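Tuesday, late, tea going cold

My wrist aches. I've spent the whole day pushing a robot arm about by remote control and I've used muscles I didn't know I had (mostly the ones for being patient). Start of my second week on the dish job, and Sosina has decided I'm steady enough to do the recordings without her sitting next to me. Slightly terrifying! She still popped her head round the door every half hour with a biscuit.

The morning was all bowls. You'd think a bowl would be easy, it's about the first thing you learn to pick up as a toddler, but coming at one through the wrist camera is like trying to post a letter while looking through a keyhole. It fills half the screen and you lose track of where the edge is. Pale bowl, pale background, and the lights bouncing off the glaze at me in a long dotted line. I've started steering by the shine along the rim, as it's the only bit that stands out properly. 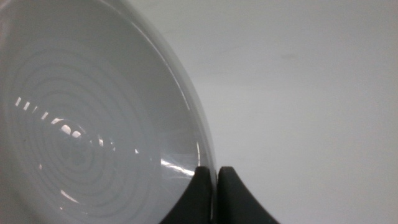 Left finger on the rim, from the wrist camera.

Despina says I go in too fast and then hover for ages once I'm there, and she's right, I watched a few back at lunch and it's like watching my dad park. The trouble is the robot will learn my hovering as well as everything else. If I dither, it dithers. So the afternoon's rule was to pick a line, go down it, close, lift, and if it feels wrong bin the recording and start again. I binned 21 of them. Kept 59 though, and that's my best day so far by miles. Sosina wants 162 good ones from me before she trains anything, so I've got a fair way to go, but I'm not panicking.

Had a moan with her about the software too. Jodix, the recording program, asks you to name every single go before it'll save, and I typed "green" so many times that my fingers kept doing it by themselves. I wrote "green" on the milk in the fridge. It's blue top.

After lunch it was dishes, and I liked those much better. I think it's having the side view up as well, so I can see more of the arm and get some idea of how high the fingers are. On the wrist camera alone I'm only ever guessing at height. Despina reckons I'll stop needing the side view eventually. We'll see about that - for now I'm clinging to it like a banister.
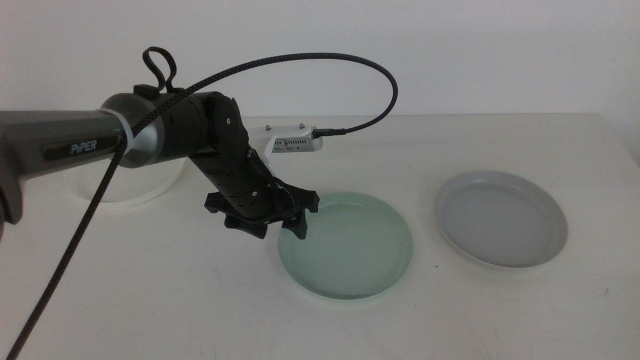

Coming down on the green dish, the grey one over on the right.

The green one is my favourite, I don't know why, I just seem to get on with it. I aim for the upper left of the rim every time, and Sosina has told me off for exactly that. She wants variety, so tomorrow I've got to go for the far side, the near side, anywhere that isn't my favourite spot. Fair enough, but I'd only just got good at it!

Oh, and Manolakis rang at four to ask whether we could have something to show by the end of September. Sosina said "possibly" in the voice she uses for no.

Missed the Lasterach bus by a whisker and walked the long way home. Caught myself reaching for the front door handle very slowly, in a straight line, no dithering. Beans on toast for tea, washed up one plate, bed. Must remember the wrist support tomorrow, and Despina's tin needs filling, it's my turn for biscuits.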